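Le tri des armoires, suite (et toujours pas fin)

2 août 2018

Je vous avais promis en avril de reparler de mes armoires, et puis le printemps a filé, les fraises sont arrivées, et me voilà en plein été à plier du linge pendant que tout le monde est à la plage ! Il faut dire que nous partons bientôt à Clernlow et que je ne retrouvais plus rien de ce que je voulais emporter.

Alors j'ai tout sorti, et j'ai pris l'habitude de plier sur la table plutôt que sur le lit. Le dos me remercie, et puis sur une surface bien lisse le tissu se laisse faire, on chasse l'air avec le plat de la main et les bords tombent droit – enfin, presque droit.
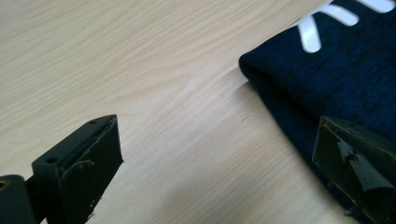 Du bleu marine chiné et un bout de motif blanc, sur le bois clair.

Pour ce qui est imprimé, je garde le motif vers l'extérieur, comme ça je reconnais la pièce dans la pile sans tout déranger. Ma mère faisait exactement l'inverse, pour protéger le dessin, et nous en avons discuté des étés entiers.

Le bleu marine, parlons-en, c'est ma faiblesse. J'en achète toujours en me disant que cela manque, et je rentre pour découvrir deux jumeaux au fond du tiroir.

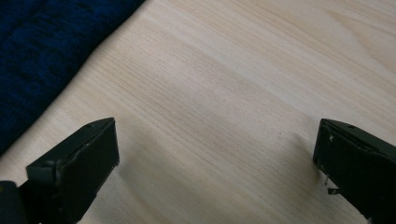

Encore du bleu marine, dans un coin de l'image.

Il me reste l'étagère du haut et les écharpes, que je garde pour un jour de pluie.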